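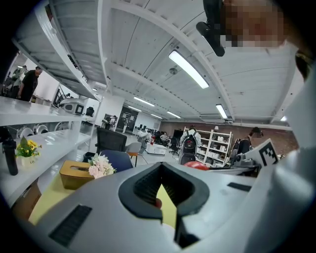 # stido-track

Welcome, and thank you for taking a look! `stido-track` is the piece of the Stido tools that takes a video from the hand-held gripper and gives you back two things: where the camera was at each moment, and how far open the fingers were. It reads a folder of recordings, works through them one at a time, and writes a small table next to each video that the planner and the training scripts can both pick up without any further conversion.

It grew out of a script we kept copying from one machine to the next in the Arsenault lab, and it still has some of that script's habits. We've tried to be plain about them below so they don't catch you off guard.

## What the tracker looks at

There are two separate passes, and it helps to know which one you're arguing with when something looks off.

**Camera pass.** This one follows fixed points in the room. The edges of corrugated ceiling panels, long beams and rows of fluorescent lights are all wonderful for it: hard corners, high contrast, and they stay put. When the camera tips upward the ceiling can carry a whole stretch of recording by itself. Bare walls and big plain desktops are much harder going, and you'll see the confidence column sag whenever they take over the view.

**Finger pass.** This one looks for the square black-and-white marker on its white plate near the jaw. It finds the four corners, undoes the tilt, and turns the result into an opening in millimeters using your calibration file. A tilted marker is fine. A marker with glare on it is less fine, and one that is half hidden is simply reported as missing for that frame – we don't guess.

The gripper's own body takes up a good part of every view, so both passes use a mask. The default mask covers the grey and white shell at the bottom and leaves the area around the marker open for the finger pass. If you have changed your lens or mounted the camera even slightly differently, please draw a new mask before anything else. An old mask that lets a strip of shell through will have the camera pass believing the world is standing still, and the resulting path looks smooth and reasonable and is completely wrong. (We lost most of an April to that one.)

## Getting started

You'll need Python 3 and OpenCV with the contrib modules.

```
git clone <your mirror>/stido-track
cd stido-track
pip install -r requirements.txt
python -m stido_track.run --input recordings/ --calib calib/gripper.yaml
```

The output for each video is a CSV with these columns:

| column | meaning |
|---|---|
| `t` | seconds from the first frame |
| `x`, `y`, `z` | camera position, meters |
| `qw`, `qx`, `qy`, `qz` | camera rotation |
| `opening_mm` | finger opening, blank if the marker was missed |
| `conf` | camera pass confidence, 0 to 1 |

Video is expected at 30 frames per second. Other rates will run, but the smoothing was tuned for that one and you may find the path a touch stiff or a touch jumpy.

## Settings you'll probably want to change

- `mask_path` – see the warning above, which we really do mean.
- `min_corner_px` – the shortest marker side we accept. The default is 8, and going lower mostly gets you false hits on shelf edges and vent slots.
- `max_gap` – how many frames of missing marker to fill in by interpolation. Off by default.
- `ignore_people` – downweights points that land on anybody moving about. Leave it on in a busy room. People walk, lean in, turn around and carry bags past the camera, and a backpack with a nice crisp pattern can otherwise drag the whole path along with it.

## Faces

Run `tools/pixelate.py` before sharing any video outside your own group. It covers faces with coarse blocks and keeps the rest of the picture as it was. The tracker is happy with pixelated video and doesn't need the originals. Do watch the result through once, though, especially with faces seen from below or at the very edge, where the detector is at its weakest.

## How well it does

Our regression set, `gralasik-small`, has 36 recordings. `make check` runs them all and compares the output against stored paths. It takes roughly 37 minutes on a desktop machine, so a cup of coffee and maybe a sandwich. Please run it before sending changes to either pass; for changes to docs or plotting you can skip it with a clear conscience.

## Known problems

- Very fast wrist turns blur the marker and the ceiling together. The camera pass usually recovers, sometimes with a small jump in height.
- Lights that flicker against the shutter cause faint bands, and the finger pass may then wobble between two nearby values.
- Exporting straight to the Verley planner still writes rotations in the old order. Use `--verley-compat` until the planner side catches up.
- Paths with spaces in them break the mask tool on Windows. Sorry! A fix is on the `mask-paths` branch and wants testing.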